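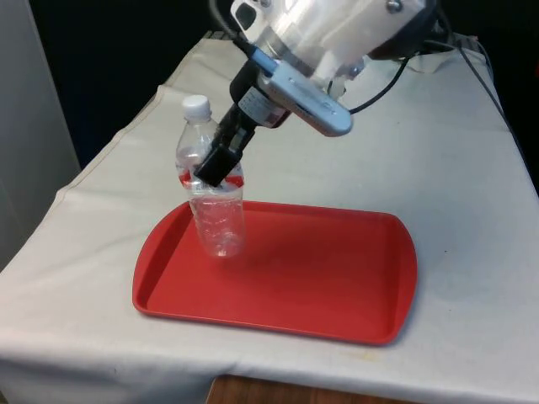
1/ OK so I spent the morning at the Arura open day in Stuselbridge and I have a lot of feelings about a water bottle. Thread!

Last updated: April
4 min read

2/ Background for new followers: I pack orders for a living and have never been in a robotics lab. My cousin works at Joreck, they had passes, her kid got sick, I got the pass. Doors at 9 and I was there at 8:40 like a total nerd.

3/ 700 people signed up, which I believe because the line for coffee went past the bike racks. They split us by sticker color. Green stickers (me) got the manipulation bay first. I didn't know what that meant and was a little nervous about it, lol.

4/ It means picking things up and putting them down. That's the whole bay! Our guide was Jurgita Dambrauskienė and she was great, very dry, kept telling people to stop leaning on the rail. She never had to tell the same person twice.

5/ The job that morning: clear plastic water bottle, red tray. Get the bottle, put it on the tray, standing up. Same kind of tray I ate tater tots off of in middle school. A dad next to me said "that's it?" pretty loud and Jurgita just said "please watch."

6/ Lying down is the hard version, she told us. A bottle on its side can roll, and this kind of plastic gives when you squeeze it, so you can't just grab and hope. I crush these things by accident with my own hands so I felt very seen.
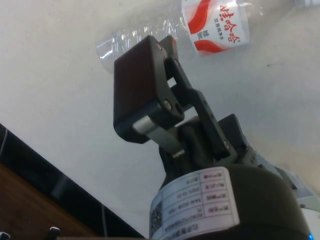 7/ Also, grippers up close are so much chunkier than I expected?? Little bars and pivots all over. I figured it'd be like a claw machine. The fingers have flat pads on them, and when Jurgita opened and closed them for us I could hear a tiny whir. I want one for the top shelf of my pantry.

8/ Somebody asked how many times they'd practiced. 2000 recorded tries on bottles before the open day, according to Deividas Vītola, who runs the bay. He said it like a guy who was in the room for most of them.

9/ And it isn't smooth! I think people expect a movie robot. It stops. It sort of considers. On our first round it went in, backed out, went in again, and a little girl up front whispered "come on, buddy" and then the entire green sticker group was rooting for it.

10/ When it finally got a grip and lifted, people clapped. For a bottle leaving a table. I clapped too. I'm not above it.

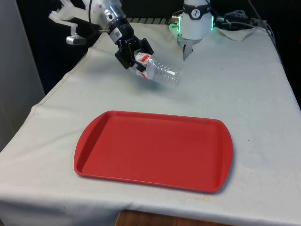 Bottle's up, tray's waiting. Green ring light glowing at the back.

11/ Things I asked, because I'm that person at every tour:
- Does it know it's a bottle? (Kind of. Deividas had a long answer and I followed half.)
- What if you swap in a full one? (Different grip, different day.)
- Who cleans the tablecloth? (Big laugh, no answer.)

12/ The cloth thing was a real question btw. It had smudges and wrinkles all over and I liked that. Place looked like people work there. Our break room table has the same vibe.

13/ My favorite part was the flipping. The bottle comes up tilted, but it has to end up on its base, so the wrist has to turn the thing on the way over. I do that a hundred times a shift and have never once thought about it. Now I can't stop thinking about it. I turned a ketchup bottle very slowly at lunch and my cousin asked if I was OK.
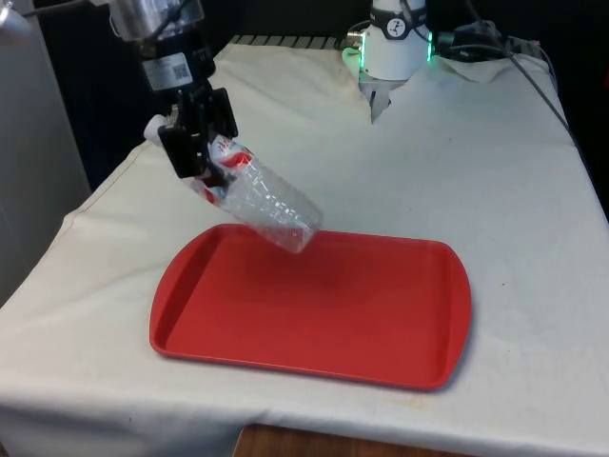
Held right over the red tray, on a slant, white cap poking out of the gripper.

14/ They let us do a round where you guess before each try if it'll land the bottle standing. I went against Flynn Doolan, a retired machinist I met in the coffee line. He beat me badly. His trick was watching the wrist and ignoring the bottle. I kept staring at the bottle like it owed me money.

15/ Stuff I'd change: more benches. The talk by Mārtiņš Venckus was in the hallway and half of us couldn't hear it over the hand dryer. From what I did catch, it was about how they pick which objects to practice on, and I would have loved the rest. Please post the slides!!

16/ Lunch was 4 food trucks and the dumpling one ran out before 1. Learn from me, go early.

17/ The afternoon was a Tautahi demo, their floor cart that follows you with your bags. Cute, fast, a bit too into my ankles. It got the biggest crowd by far, but I snuck back to the bottle bay twice.

18/ Did it make me worried about my job? A couple people at work already texted me that. I don't know. I asked Jurgita straight out how long before something like this does mixed boxes, tape and all, and she said she wouldn't put a number on it. I appreciated that more than a pep talk.

19/ If you're near Stuselbridge they do it again in the fall. Nest Phillips at the front desk handles the sign-up list and said to just email, no company pass needed. Wear real shoes, it's all concrete floors.

20/ Oh and yes you get a tote bag. It's a good one, with the inside pocket.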